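Ticket 22 – Grasp planner targets shadow instead of box
Component: perception / segmentation
Reported by: Noemí Zavala
Assigned to: Cyril Sedgwick
Status: open, workaround in place

Since the July update of the Tristberg stack, the planner sometimes returns a grasp pose on bare tabletop, well to the right of any object. The arm moves to pregrasp, closes on nothing and reports success. Seen in 9 of 22 runs on the Bisberg cell, all before noon. No failures with the blinds down.

Logs show the segmenter emitting two masks. The first is the white box. The second follows the outline of the arms' shadow and gets the higher score. Depth for the second mask is flat to within 2 mm, so the height check should have dropped it.

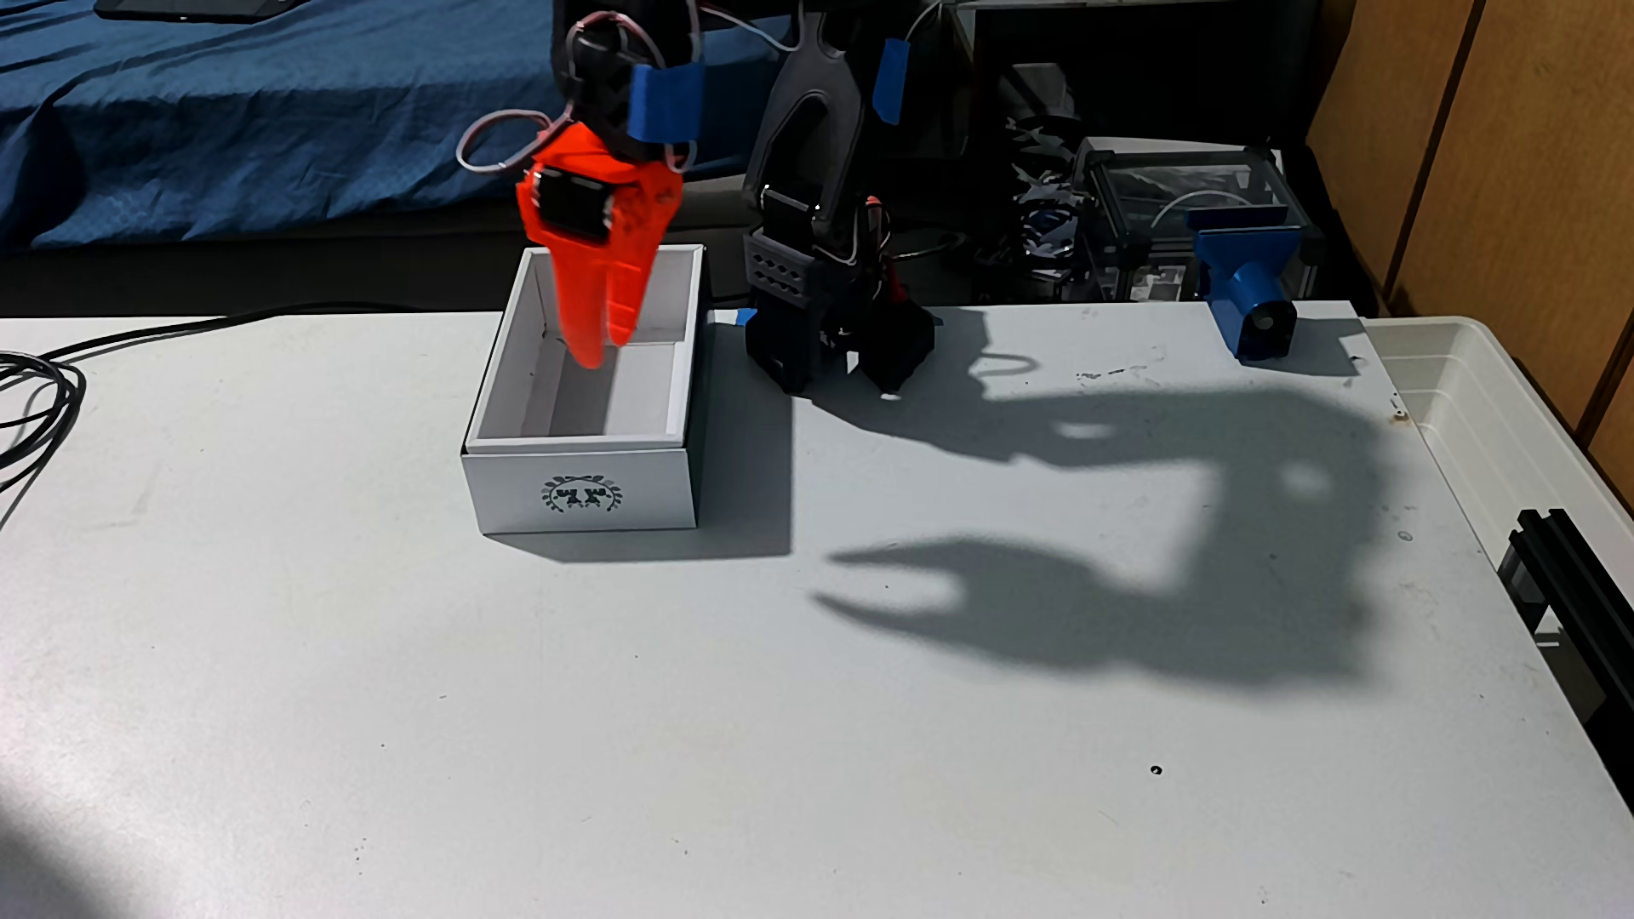
Bisberg cell, direct sun from the left. Shadow of the arms across the right half of the table, open white box under the orange-red gripper.

Cyril: Reproduced from the recorded bag. The height check is skipped when the plane fit returns fewer than four inlier patches. White box on a white table in hard light gives too few features, the fit fails, and the fallback passes every mask through.

Noemí: Confirmed. Forcing the stored table plane removes the bad target in nearly all replays. Two still fail – both have the left arm moving during capture.

Workaround: set use_static_plane to true and restart the planner node. Recalibrate if the table has been moved.

To do: make the fallback reject masks, add an error code for a failed plane fit, rerun on the Šindelář cell before merging.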